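洗涤脱落纤维测试 记录本
2024-05-28
项目：Varnora，家用洗涤条件下针织物纤维脱落量
状态：第二批滤膜称重完，第一批数据作废一部分，原因见下。

上午先把昨天留在干燥器里的滤膜转出来，天平预热够了再开始称。湿度计读数比昨天高，空白膜先称，后称样品膜。

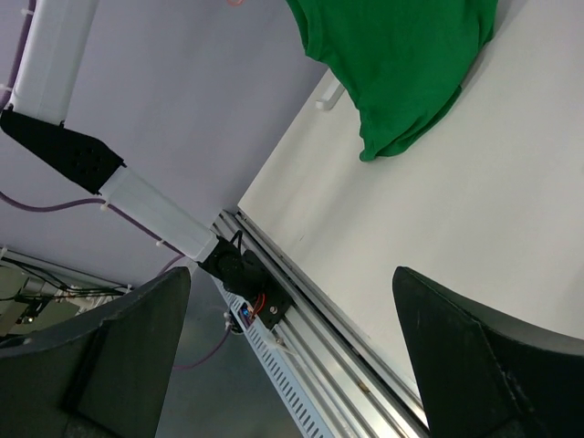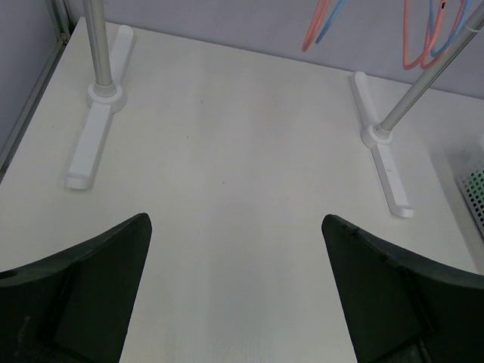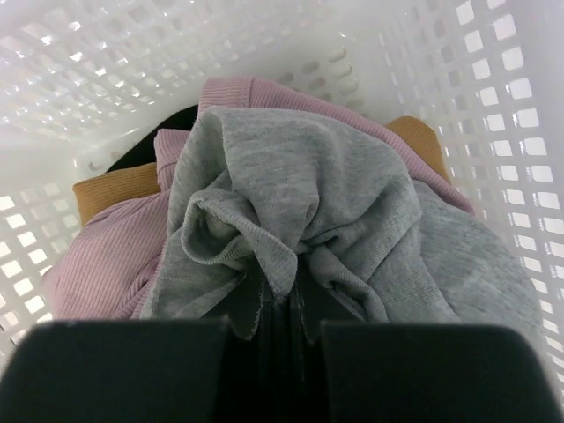 从上到下：搭在白色台面边上的绿色织物；白色台面上带白底座的金属杆；白色塑料洗衣篮里的衣物。

一、本批条件
程序统一用45分钟的混合洗，冷水进水，不加柔顺剂。洗涤剂用 Cocco 液体，按瓶盖最低刻度线加。上一批用的是粉剂，滤膜上有残渣，称出来的增重里有一部分不是纤维，显微镜下能看到颗粒。这个问题在换液体之后基本消失，但空白膜的增重仍然不是零，还要扣。
负载：纯棉平纹针织、涤棉混纺针织、抓绒，三种面料分开洗，不混装。每种面料平行3次，共9张样品膜。裁边全部重新包缝，包缝线用同一卷。上一批裁边只做了热封，抓绒的热封边在洗后开裂，断口处掉毛明显，数据不能用。
陪洗布用漂白棉布，洗前单独过三遍清水，不加洗涤剂。陪洗布自身掉的毛另做一组，见第四节。

二、取水与过滤
排水管接到收集桶，第一次排水和漂洗排水分开收。第一次排水里纤维多，过滤慢，滤膜容易堵，改成分段过滤：先过粗网，粗网上的截留物冲到烧杯里单独烘干，滤液再过细膜。两部分重量相加。
注意粗网冲洗要从背面冲，正面冲会把纤维压进网孔里，冲不干净。上一批抓绒的粗网截留量偏低，怀疑和这个有关，没有办法回头验证，只能标注。
真空泵这次用的是 Plutarau 那台，负压比旧泵稳定，但停泵时有回流，必须先放气再关电源。第一张膜就是忘了放气，水从缓冲瓶倒上来，膜边翘起，已弃，补做一次。补做的样品在表里编号加撇号。
漏斗壁上挂的纤维用去离子水冲三遍，第三遍冲下来的水单独过了一张膜，增重和空白膜没有区别，说明三遍够了，以后不再验证。

三、烘干与称重
烘箱温度不变，时间比上一批延长。上一批的膜烘完后连续称量一直在往下掉，没有恒重就记了数，这是作废的主要原因。本批规定：相邻两次称量之差小于天平重复性，才算恒重，否则回烘箱。
抓绒的膜恒重最慢，纤维层厚，中间含水。棉的膜反而比想象中快。混纺的介于两者之间。
从干燥器取出到读数，时间要固定。棉纤维回潮快，放在天平上数字会一直往上走，读第一个稳定值，不等。今天湿度高，这个影响比平时大，已在备注栏写明。如果后面几天湿度降下来，抽两张棉的膜重新称，看差多少。
静电：涤棉和抓绒的膜靠近天平时读数跳，用除静电枪扫过再放。扫的时候距离不要太近，风会把表面的毛吹掉，烧杯里的干截留物尤其要当心，盖着表面皿扫外壁就行。

四、空白与陪洗布
空白分两种：一是空机空白，机器里什么都不放，走完整程序；二是陪洗布空白，只放陪洗布。
空机空白的结果比预计高。拆开排水泵滤网看了一下，里面缠着彩色的毛，和这批任何一块样品的颜色都对不上，应该是以前留下的。清干净之后再跑一遍空机，增重降下来了。结论：每换一种面料之前必须清滤网并跑空机，不能只在一批开始时跑一次。已补进操作规程。
门封圈的褶里也有毛，用湿布擦，擦下来的不计入结果。这里其实有一个方法上的漏洞：样品掉的毛也有一部分留在门封圈里，没有进排水。目前的处理是全部算作损失，不回收。各面料之间损失比例是否一样，不知道。写报告时要说清楚测的是排水中的纤维量，不是总脱落量。
陪洗布空白的增重稳定，可以直接扣除。

五、初步结果（未扣除湿度影响）
抓绒第一次洗的脱落量最高，混纺次之，棉和混纺之间的差距小于平行样的离散，暂时不下结论。
抓绒的平行样里有一个明显偏高，查了记录，那一块裁片的起绒面是朝外缝的，另外两块朝里。裁片方向没有规定，是疏漏。偏高的不剔除，原样保留，另外补一组朝向一致的。
显微镜下看，棉的纤维段长，弯曲，有分叉；涤纶段短而直，端头整齐。混纺样的滤膜上棉占多数，和面料标称的混纺比不一致。只看了几个视野，不能定量，需要溶解法分开称。溶解法的试剂库存不够，已提交申请。

六、连续洗涤
计划每种面料连续洗10次，看脱落量随次数怎么变。按一月份预实验的趋势，头几次降得快，后面趋平，但预实验用的是粉剂，参考价值有限。
次与次之间样品是否烘干，还没有定。烘干机本身也会带走一部分毛，洗后晾干则更接近多数家庭的做法。倾向于平铺晾干，晾干过程中落下的毛不计。缺点是占地方，而且抓绒晾得慢，进度会拖。
次数在裁片角上用不褪色笔打点标记，不用缝标，缝标自己会掉线头。

七、其他
Woliser 寄来的滤袋到了，网孔规格和订单一致，缝线处比网面粗，可能漏纤维。先做一次漏过试验：已知量的剪碎纤维加水，过袋，滤液再过细膜称重。漏过量如果大，就在缝线处涂胶后再测一遍。涂的胶要先单独泡水，确认没有溶出物。
细膜库存只够做完抓绒补样，连续洗涤开始之前要订。订同一批号，不同批号的膜空白值有差别，上次吃过亏。
表格里“截留物”一列的单位上一批写错了，已改，旧文件保留，文件名后加“旧”。

待办
抓绒补样，起绒面统一朝里。
棉膜抽两张，湿度低时复称。
滤袋漏过试验。
溶解法试剂到货后先做混纺。
规程第四节更新后重新打印，贴在洗衣机旁边，旧版撕掉。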